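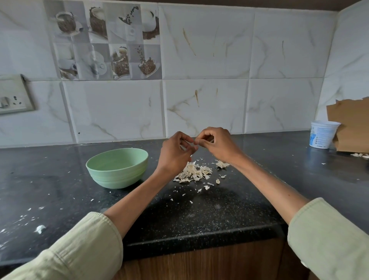

What's the easiest way to keep garlic for a month without it sprouting?

Leave the heads whole, keep them dry and in moving air, and don't put them in the refrigerator unless you plan to use them that week. A mesh bag on a hook works. A sealed plastic tub doesn't. The rest of this file covers what to do once you break a head open.

# garlic-notes

Working notes on peeling, storing and cooking with garlic at home. Plain Markdown, no build step. The notes started as one long text file on a Unix machine and were split up when the file got hard to search. If you only want the peeling part, read `peeling.md`. If you only want the recipes, they are in `recipes/` and each one stands alone.

Last full revision: June 8, 2019

Maintainer: Nélida Orellana

## What's in the folder

| File | Contents |
|---|---|
| `buying.md` | How to pick heads, what soft spots mean, hardneck and softneck |
| `peeling.md` | By hand, with a knife, by shaking, by soaking |
| `storage.md` | Whole heads, loose cloves, peeled cloves, paste |
| `recipes/` | Lolari, Domínguez soup, plain roasted garlic, garlic oil |
| `log.txt` | Short entries by month, unedited |

Lolari is what we call the cold garlic and bread sauce at home. Domínguez soup is named for the family who passed it along. Nustetti is the market stand where most of the heads come from, and the name turns up all through `log.txt`, usually next to a price or a complaint.

## Peeling by hand

This is the method the recipes assume. It is slower than the others and leaves the cloves whole, with no cut edges, so they keep longer and brown more evenly.

1. Break the head apart over a bare counter. Pull off the loose outer skin first and push it to one side.
2. Sort the cloves by size. Do the big ones first while your fingers are fresh.
3. Pinch off the root end with a thumbnail. On a dry clove the skin lifts there by itself.
4. Hold the clove in the fingertips of both hands and pull the skin away in strips, working from the root end to the point.
5. Drop the peeled clove in a bowl. Check for the thin inner layer, the one that looks like part of the clove until it gets wet.

Roll your sleeves up. The flakes stick to cuffs and end up in the laundry.

Small cloves from the center of the head are the slow part. They have more skin for their size and not much to hold on to. If a recipe calls for crushed garlic, don't bother doing them by hand. Press them with the flat of a knife and the skin comes off in one piece.

### Other methods

**Knife.** Flat of the blade, one firm push. Good for anything that will be chopped or mashed. The clove cracks, so use it the same day.

**Shaking.** Two metal bowls, rim to rim, hard shaking. Works on dry heads with loose skins. Works badly on fresh summer garlic, and it bruises the cloves. Loud.

**Soaking.** Warm water for 5 minutes, then peel. Skins slide off and don't fly around. Dry the cloves well before they go anywhere near hot oil.

**Microwave.** Tried in November, not kept. The cloves cooked a little at the tips and tasted flat in the sauce.

## Cleaning up the skins

Peels are light and they travel. On a dark stone counter you see every flake, and on a pale one you find them the next day.

- Keep one pile and add to it. Don't spread out.
- Turn off the fan and close the window over the sink before starting.
- Gather the big pieces by hand, dry. Then wipe with a damp cloth from the back of the counter toward the front, with a bowl held under the edge.
- Don't wipe with a wet sponge first. The thin pieces glue themselves down and have to be picked off with a fingernail.
- Skins can go in the compost or in a bag in the freezer for stock. Rinse them first if the head was dirty.

A deep plastic bowl is fine for peeled cloves while you work, but plastic holds the smell. Keep one for garlic and onions and use something else for fruit. Glass or steel for anything overnight.

## Storing peeled cloves

Peeled cloves go in a covered glass jar in the refrigerator. Use them within 4 days. They last longer than that before they look bad, but the flavor gets sharp and a little sour, and the sauce shows it.

For longer storage, freeze them whole on a tray and then bag them. They go soft when thawed, so they are for cooking only.

Do not keep peeled garlic in oil at room temperature. This is a food safety problem and you can't see or smell it. `storage.md` says the same thing in capitals. Garlic oil from `recipes/` is made in small amounts and goes in the refrigerator right away.

## Amounts used in the recipes

Clove sizes vary a lot, so the recipes give heads where they can. "One clove" means one medium clove from the outside of the head. Two small inner cloves can stand in for it.

- Lolari: 2 heads
- Domínguez soup: 4 heads, all peeled by hand and left whole
- Roasted garlic: as many heads as fit in the dish, not peeled

The older version of the soup said to chop the garlic. That was a copying mistake and it is fixed in the current file - if you have a printed copy, correct it by hand.

## Known gaps

- Nothing on black garlic.
- `buying.md` only covers heads sold at Nustetti. Supermarket garlic is often older and drier, and peels differently.
- The roasting times were worked out in one oven that runs hot. Check early.
- The entries in `log.txt` don't always say which peeling method was used.

## Changes and corrections

Send corrections to the maintainer with the file name and the line. Recipes can be copied and changed freely. Please keep the storage warning with the garlic oil recipe if you pass it on.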